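The fruit goes on the bed

A conversation with a home organizer about small apartments, bedspreads and where to put the oranges

The apartment is on the second floor of a building in Tutlow, over a shop that repairs shoes. The woman who lives and works there has been organizing other people's homes for 2 years under the business name Siminholm. Before that she kept stock at the Rawat wholesale warehouse, on the edge of the same neighborhood. She asked that her name be left out, partly because some of her clients are neighbors and would rather not be connected to her.

We met in February at ten in the morning. She had tea ready in the kitchen, where there is one chair. She gave it to me and stood.

"People hear organizer and think of white boxes with labels," she said. "I own a label maker. I used it for a month. Most of the people I work for live in one room, or two, and they don't have a wall to put white boxes on. They have a bed."

The bed is her main subject. In a small home, she says, it is the largest flat surface by a long way, and people use it as one whether they mean to or not. Laundry gets folded on it. Bags get dropped on it. Children do homework on it. Her method, if it can be called that, begins with admitting this and deciding which part of the bed is for what.

"I tell them to put a cloth down. One cloth, a different pattern from the bedding, so you can see where it stops. Whatever you're sorting goes on the cloth. When you're done, you pick up the cloth by the corners and the bed is a bed again."

She uses this for coins, medicine, buttons, school papers and food. The food surprises people. Her clients tend to buy fruit in quantity because the Gostisine market, ten minutes away on foot, sells it cheapest by the bag, and a bag of fruit left tied up in a warm apartment does not last.

"You have to take it out and look at it," she said. "All of it. You can't do that in a bowl. The bowl hides the bottom one, and the bottom one is always the one that's going."

I asked why she didn't use the kitchen counter. She pointed at it. It was taken up by a two-burner stove, a dish rack and my cup.

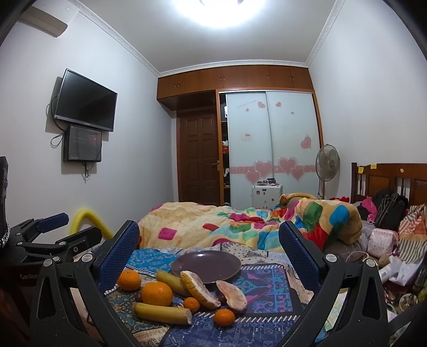 Fruit sorting on a spread cloth, with the plate still to be filled.

The plate matters, she says. It starts empty and gets only what will be eaten that day and the next. Fruit that can wait goes somewhere cooler. Anything soft gets eaten on the spot or cut up for the freezer. Peels stay on the cloth until the end.

"Pomelo peel I keep for a day," she said. "It smells good in a room. My aunt used to candy it and I have never had the patience. Then it goes out with the rest."

Bananas are a separate matter. She keeps them away from the other fruit once the sorting is finished and takes them off the bunch one at a time. Small mandarins she gives to children to sort, because they fit the hand. Large oranges she saves for the weekend, when there is time to peel them properly.

She does not have much to say about decoration. When I asked about bedding, she said the brighter the better, and that a busy pattern forgives a stain. Yellow is her favorite for rooms that get little sun. A plain white comforter, in her view, is for people with a washing machine in the apartment. Most of her clients use the laundromat by the bus stop, where a large load costs enough that they put it off.

Her first job at a new client's home usually takes an afternoon. She starts by asking the client to do nothing for half an hour except go about the day. She watches where things land.

"Everybody has a side," she said. "There is a side of the bed they sleep on and a side where things pile up. The pile has the handbag in it, the shopping bags, a scarf, tissues. I don't get rid of the pile. I've tried, and it comes back in a week. I make it smaller and I make it stay on its side."

She asks clients to empty the plastic bags first, since those are the quickest to deal with. They get folded flat and put inside one another, and the spares go behind a door. Fabric bags hang on a hook if there is a hook. The tissue box is allowed to stay. She feels strongly about this. A tissue box on the bed is there for a reason, she says, and moving it to a shelf just means somebody gets up in the night.

I asked about the things people put on their walls. She is in favor of hanging whatever can be hung. A television on the wall frees up the top of a dresser, and in a room with no dresser it frees up the floor. Her complaint is with cables. She has a drawer of clips and ties that she brings to every job, and she says clients will live with a dangling cable for years and then be delighted by a clip that costs less than a bus ticket.

Notes are the other thing she looks for. She likes them small and stuck where the person will see them before leaving the room or going to sleep. The headboard is a good place, in her opinion, and the refrigerator a bad one.

"On the refrigerator they pile up. There's a note from last spring under a magnet, under a menu. On a headboard you have two, maybe three, and when one falls off you either did it or you didn't."

Her years at the warehouse come up often. The Rawat building had 39 aisles when she worked there, and her job was to walk them every morning before the trucks came and write down what was in the wrong place. She says it taught her that things go to the wrong place in the same way each time. A box ends up at the end of an aisle because somebody's arms get tired there.

"You can shout about it, or you can put a shelf at the end of the aisle. We put a shelf."

The first year of Siminholm was slow. She printed 2000 flyers and left them at the market, the laundromat, the clinic and the library. She got four calls. Two of those turned out to be people who wanted a cleaner, and she took the work. The business picked up when a woman she had helped told her sister, and the sister told the other parents at her child's school. Since then she has not printed anything.

She charges by the visit, with a lower price for people over seventy. Sometimes she is paid partly in food. I asked whether that bothered her and she said no, she had eaten very well in the fall.

The hardest rooms, she said, are the ones where two people disagree about the pile. She had a couple last year who each called her in private. He wanted everything off the bed. She wanted her things where she could reach them, as she was often unwell and spent a good part of the day lying down.

"He thought I'd be on his side because I'm the organizer. But she was the one using the room. So we moved the pile to her right hand and made it neat, and he got a shelf in the hallway that was all his and nobody else could put so much as a key on it. He was fine after that."

I asked if she ever failed. She said yes, often, and described a man who owned a great many newspapers. She visited six times. At the end of it he owned the same newspapers in a different room. He paid her for all six visits and still waves when he sees her at Gostisine.

She does keep records. There is a ledger on a shelf over the sink in which she writes a line for each task finished, a habit left over from the warehouse. The last line had the number 1191 beside it. It said "hook, bathroom door." She plans to keep going in the same book until it is full and then buy another of the same kind, if the stationery shop still has them.

Toward noon she had to get ready for a job on the other side of Tutlow. She packed while we talked: a folded cloth, the cable clips, a roll of tape, a pencil, a pad of sticky notes and an orange for the bus. I asked what she would tell someone who wanted to start on their own and couldn't pay for a visit.

"Buy the cloth," she said. "Or use a tablecloth, or a scarf if it's a big one. Put it on the bed and take everything out of one bag. Only one. Look at what you have. If it's fruit, eat something."

She also recommends washing the cloth separately the first time, as the blue ones run.

Siminholm takes bookings by phone in the mornings. There is currently a wait of three weeks for first visits, and a shorter one for people who only need something hung.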